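Holbridge Village Hall: winter premises check, December

Checked by Silvia Kratochvíl, starting 9.15 am. Comments are hers unless marked E.L. (Engelbert Leitner, bookings).

1. Front door and porch
Door closes unaided: YES, with conviction. Mind fingers.
Porch light: YES.
Mat lies flat: NO. It curls at the corner nearest the step, as it did last winter. Tape is not a repair.

2. Fire exits
Rear exit clear: NO at 9.20, YES at 9.30. Stacked chairs moved by me. The sign saying "do not stack chairs here" was behind the chairs.
Side exit opens fully: YES.
E.L.: Sign now moved higher.

3. Extinguishers
Kitchen, in date: YES.
Lobby, in date: YES, but in use as a coat hook.
Stage, in date: NO. Hrubý to replace, quote awaited.

4. Kitchen
Hot tap: 60 degrees at the sink. Warning label present and peeling.
Fridge: 4 degrees. Also one trifle, unlabelled, age unknown. Disposed of.
Fire blanket: PRESENT, still in its wrapper, please remove wrapper.

5. Main hall
Capacity notice displayed: YES, 42 seated. The quiz league has its own view of this figure and should be reminded.
Floor: one lifted board by the piano. Marked with chalk.
Radiators: all warm except the Fledari by the window, which ticks.
E.L.: It has always ticked.
S.K.: That is not a pass.

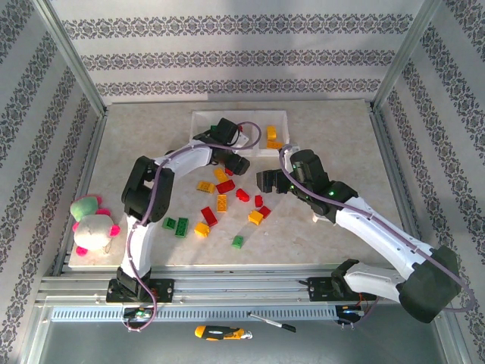 6. Trip and slip hazards
Small items underfoot remain our commonest entry in the accident book, ahead of the step and well ahead of the piano. Marbles, beads and dried pasta have all featured. Toy building bricks like the plastic ones scattered over that marble-patterned tabletop are fine while they stay on a table, and a menace to anyone in socks once they leave it. Hirers to sweep before handing back the key, including under the stage steps.

7. Electrical
Extension leads: one Cilon reel found fully wound and plugged in. Unwound. Words had.
Test labels: missing on the urn.

Result: PASS WITH ACTIONS. Items 1, 3 and 5 to be done before the carol supper. Finished 11.40 am.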